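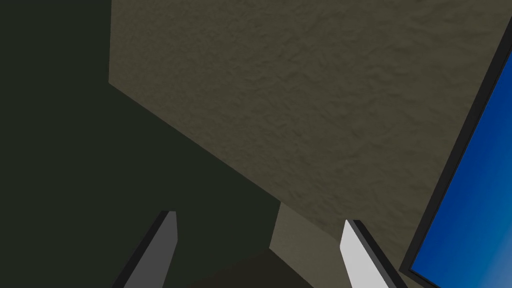
## Can a machine do it yet? Mostly, no

Readers keep asking whether to hold off on chores until a robot can take over. My advice hasn't changed since December — buy a decent squeegee.

**Wiping down screens.** A two-fingered gripper can pinch a cloth well enough in a demo. Keeping light, even pressure on a glossy panel is another matter. Do it by hand: screen off, dry microfibre, top to bottom, no kitchen spray.

**Dusting rough plaster.** Cloths snag, and so would anything dragging one. Use a soft brush on a long handle and work downwards.

**Folding towels.** Loukia Kouris sent me a clip of a machine folding 16 of them. I timed it against myself and made a cup of tea while it finished. Fold in thirds, then in half.

**Sorting screws.** The one I'd half give them. Theano Stefanou's workshop at Grornen has an arm that sorts six sizes, provided somebody tips them out flat first. A muffin tin and a magnet cost less.

**Floors.** Fine, let the disc do it. You'll still be picking up the socks, and emptying it every Thursday.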